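Visit report: Vikar simulation lab, open day

Posted in Visits by Ruba Haddad
Jun 13, 2023

Vikar opened its simulation lab to outside visitors for one afternoon. I went with Fares Masri from our test group at Bindero. Our question was narrow: is any of the current work on kitchen chores close enough to a product that we should start writing acceptance tests for it? We had seen the same group's slides in March and wanted to look at the tasks themselves.

Sign-in was at the loading entrance, then up two flights to a room with workstations along one wall and a projector. Lina Azar runs the manipulation work and gave the introduction. Yara Mahasneh looks after the kitchen models and handled most of the technical questions.

Liquids

The group works in simulation first and moves a task to hardware when the success rate holds. The kitchen has a range, a microwave over it, counters on both sides and wood cabinets. The task we spent longest on was moving a filled saucepan at the stove. Azar picked it for the reason most of us would: a person does it without thinking, and a small error in wrist angle puts hot soup on the floor. 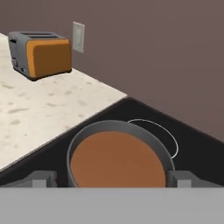
Gripper view of the pot at the stove, toaster on the counter behind.

From this viewpoint the policy gets the rim and the liquid surface very clearly and the handle hardly at all. Masri asked how the arm knows where the handle is during a turn. Mahasneh's answer was that a second, fixed viewpoint covers it, and that removing the fixed view costs more in performance than removing the gripper view. She would not give us a figure.

The liquid is the weak part of the model. In the version we were shown it is treated as a simple volume with a tilt limit. If the pan tilts past the limit, the run is marked as a spill. There is no slosh, so a jerky move that stays level passes. Mahasneh was direct about this and said a better fluid model is running on one machine, too slowly to train against.
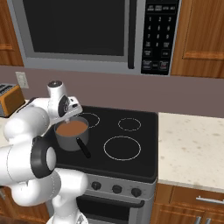

Page last changed: Jun 13, 2023

The second discussion was about the grip. The arm takes the pot by the rim and leaves the long black handle free, pointing out over the front of the cooktop. I asked whether that was a choice. It was. With this gripper, holding the handle puts the full weight of the pan at the end of a lever, and the pan rotates in the fingers. A rim grip is stiffer, but it brings the wrist close to whatever is in the pan. On a real stove the fingers and the wrist seals would need a heat rating, and the current hardware has none that we were told of.

A handle left over the edge would also fail any kitchen safety check we write. Azar agreed and said handle direction is not part of the score yet.

Clearance

Three things limit the arm at the back burners: the microwave above, the wall behind, and the arm's own elbow, which has to go somewhere in front of the knobs. Knob contact is logged but does not end a run. Masri thought it should, and I agree with him. An elbow that turns on a burner is a worse outcome than a spill. 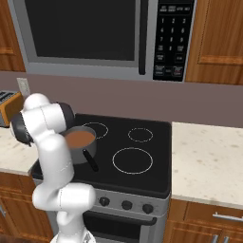 Shop-floor work

Rawan Sfeir from Prusham, another visitor, asked about transfer to bench tasks such as moving open trays of cutting fluid. Azar expects the shop version to be easier. The trays are the same size every time, the bench can be cleared around the arm, and a fixture can replace much of the vision. Prusham already moves trays with a fixed gantry, and Sfeir's interest is in the short-run jobs where a gantry does not pay. No date was offered for a trial.

Assessment

For household use, no. The motion is believable, but the scoring leaves out slosh, heat and handle position. For a fixed bench with known containers I would say it is worth a second visit once the tilt-only model has been replaced.

Actions for us: Masri will draft a spill test with a measured fill level. I will ask Vikar for the knob contact logs and for the list of pan sizes used in training.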